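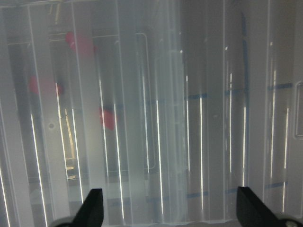
Chapter 7
Lighting for Video Surveillance

Topics in this chapter

7.1 Light at the scene and light at the sensor
7.2 Illuminance calculations for small areas
7.3 Surface reflectance and contrast
7.4 Uniformity
7.5 Visible and infrared sources
7.6 Site measurement and records
7.7 Worked problem: the Lollby loading yard

Terms introduced: illuminance, luminance, reflectance, specular component, uniformity ratio, maintenance factor, spill light.

The previous chapter treated the camera as a fixed quantity. Lens, sensor, and shutter were chosen first, and the level of light was taken from a table. In practice the order is often reversed. The lighting on a site is already in place when the surveillance designer arrives, it was selected for pedestrians and vehicles, and the camera schedule has to be fitted to it. The designer then has three courses open: accept the existing light, add to it, or relocate the camera. All three depend on knowing how much light reaches the subject and how much of that light is returned toward the lens.

7.1 Light at the scene and light at the sensor

Illuminance is the luminous flux arriving at a surface, per unit area. It is measured in lux. A meter laid flat on the pavement reads horizontal illuminance, the figure that a lighting contractor will normally supply. A face, a license plate, or the side of a parcel is closer to vertical, and a design based on the horizontal figure alone can be seriously wrong. At the Brinkmann parking structure used in the exercises, the horizontal reading under the entrance luminaire is 127 lux. The vertical reading at head height in the same position, taken facing the camera, is 20 lux. The camera had been specified against the first of these.

Luminance is the light leaving a surface in a given direction, and it determines the brightness of that surface in the recorded picture. For a perfectly matte surface, luminance is the illuminance multiplied by the reflectance and divided by pi. Real surfaces depart from this rule to varying degrees. Section 7.3 gives the corrections in common use.

Minimum illumination values printed on camera data sheets should be read with caution. They are usually stated for a particular aperture, a particular shutter time, and a test target of high reflectance. If any of these conditions is missing from the sheet, the value cannot be compared with another manufacturer's.

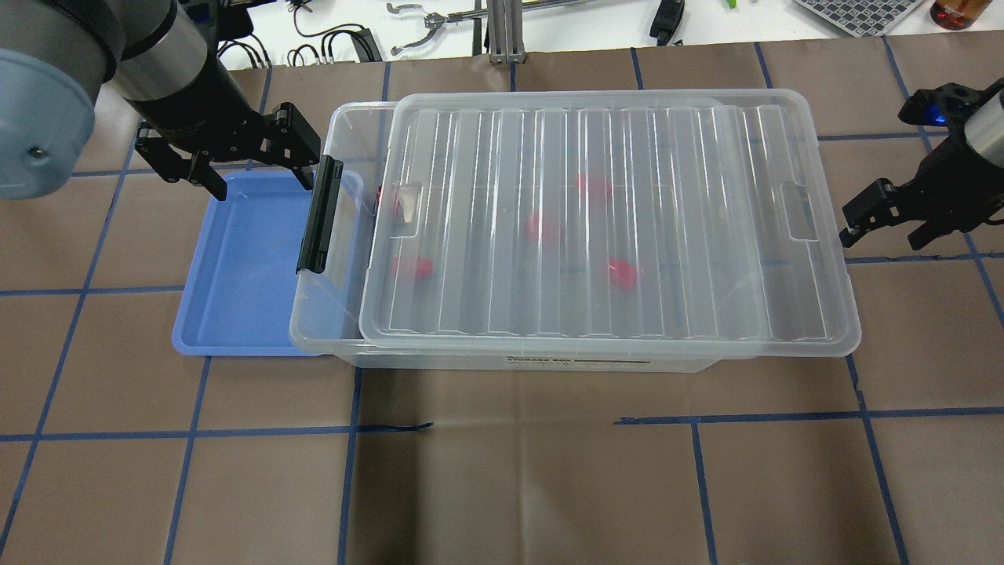
Figure 7.2. Storage box in clear plastic, lid closed.

7.2 Illuminance calculations for small areas

For a source that is small compared with its distance from the surface, illuminance falls with the square of the distance. If the light arrives at an angle, the result is also multiplied by the cosine of the angle between the incoming ray and the normal to the surface. The two rules together are sufficient for most work on doorways, gates, and short corridors. They are not sufficient for long linear luminaires mounted close to a wall, where the point source assumption fails.

The procedure is as follows.

1. Mark the position of the target and the height at which detail is required.
2. Measure the distance from each luminaire to that point.
3. Read the intensity in the direction of the point from the luminaire's photometric table.
4. Apply the inverse square and cosine rules.
5. Add the contributions.
6. Multiply by the maintenance factor.

The maintenance factor allows for dirt on the luminaire and for the decline in lamp output with age. It is always less than one. Weidemann's site notes on the Palar project show what happens when step 6 is omitted: the installation passed at handover in September and failed a repeat measurement after its second winter, with no change to the lamps or the layout. Where cleaning intervals are unknown, the designer should obtain them in writing before selecting a factor.

7.3 Surface reflectance and contrast

A target is detected by its contrast with the background. Raising the light level increases the luminance of both together and leaves the ratio between them unchanged — the gain is in signal-to-noise ratio. A dark coat against a dark fence stays difficult at any level of illumination that a client is likely to pay for. Repainting the fence is sometimes the less expensive remedy.
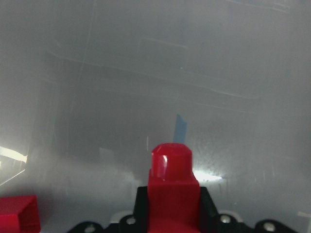

Specular reflection is treated separately from the matte component. It is concentrated in one direction, it moves when the source or the camera moves, and on most plastics and paints it takes the color of the source and not that of the surface. The usual consequence is a small area of clipped pixels in which no surface detail is recorded. The rounded red cap in Figure 7.3 has a bright white highlight on the left of its curved face, while the rest of the cap remains plainly red. A curved surface will return a highlight from nearly any lamp position, so moving the lamp shifts the bright patch without removing it. Enlarging the source, or placing a diffuser in front of it, spreads the highlight and lowers its peak. Flat glossy surfaces such as license plates and glazed doors behave differently, and for these a modest change in angle is generally enough.

7.4 Uniformity

The uniformity ratio is defined in this book as minimum illuminance divided by average illuminance over the area of interest. Some lighting documents use minimum divided by maximum. The two are not interchangeable, and the definition in force must be stated on the drawing.

Poor uniformity affects a camera more than it affects an observer on foot. The eye adapts as it moves from bright to dark areas. A camera sets one exposure for the whole view, or a limited blend of several, and a pool of light beneath a single luminaire can drive the remaining area toward black. Ehlers reported a case at the Stila depot in which 742 lux beneath a canopy and 71 lux at the adjoining gate were covered by one fixed camera. Both levels were adequate taken singly. The gate was lost whenever the canopy lights were on, and the fault was at first recorded as a defective sensor.

Three remedies are available: reduce the output of the brighter luminaires, add light to the darker area, or divide the view between two cameras. Wide dynamic range processing may also be applied, but it should be tested with moving subjects before it is relied upon — some implementations combine exposures taken at different instants and produce doubled edges.

7.5 Visible and infrared sources

Infrared illumination is selected where visible light is prohibited, unwelcome to neighbors, or too costly to operate. Lux values do not apply to it, as the lux is weighted to the response of the human eye.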